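Right, the coffee capsule holder. I said I'd report back and Kamran Chaudhry has now asked twice, so he can stop.

For anyone who missed it: I think a rack for coffee capsules is a solution to a problem you create by buying the rack. Capsules come in a box. The box has a lid. It goes in the cupboard and you never have to look at it.

Cleiton Brito disagrees. Cleiton swears by his Queiroz one, which takes 44 and spins. I asked him when he last needed to see 44 coffees at once and he changed the subject to grinders.

Mine is the plain sort. Black wire, tall, round dark base, loops at the bottom. Helton wanted 30 quid for theirs and I wasn't having that, so this one came from the charity shop and cost me 4.

First complaint. Wire things look tidy when they're full and like a broken birdcage when they're not. I drink two a day. You can work out how much of the week it spends being a birdcage.

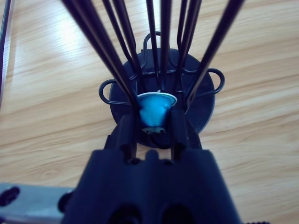 Second complaint is the rims. The whole business depends on that thin lip round the wide end of the capsule sitting where it should. Fine if every brand made the same lip. I had some Tenard ones in January that wouldn't stay put at all, went straight through and off across the table.

Blue ones behave. I don't know what's in the blue ones, I threw the leaflet away. Medium something. They all taste like Tuesday to me.

Someone's asked about dents. Yes, the foil-ish sort dent if you look at them. No, I've never tasted the difference, and I don't believe you have either.

Third, dust. A box keeps it off. A wire rack is mostly gaps. Put it near a toaster and see how you feel about the lids after a fortnight.

In fairness (I'm told I must be fair), you can see when you're running low. I ran out less often last month. I also bought more coffee, so make of that what you will.

And no, I'm not getting the Haltura drawer. It's a drawer. I have drawers. One of them is full of takeaway menus and I could clear it tonight if I cared enough.

Keeping the rack until the next charity bag goes out. Kamran, if you want it, bring your own capsules.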